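Monday

Signed our new winger tonight, if signing is the word for a man writing his name on the back of a parking receipt. Hooman Ghasemi, late of Rullo, quick over the first ten yards and thoughtful after that. Devo wanted him too, but Devo train on the hill and he has a knee. 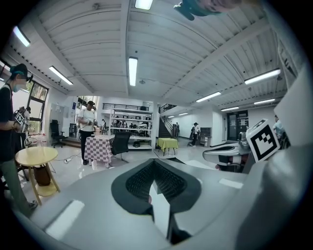
Madalena put him straight into the small-sided game. He nutmegged our captain inside 2 minutes and apologized, which I'm told we can coach out of him. The registration fee is 200 and the club account has 300 in it, so we can afford one Hooman and half a set of nets.

He asked for the number 7. Moreira has had the 7 since before the pitch had drainage and scores every other spring. I offered 13. He took it like a man being handed someone else's coat. 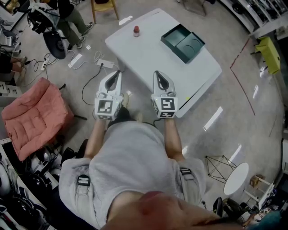

Later, in bed

Madalena Bettencourt has texted the lineup for Clurkano away. Hooman starts on the left. I start on the bench, next to the oranges, for the fifth match running. She added a thumbs up. I have looked at it for a while and can't tell who it's for.

Need new laces.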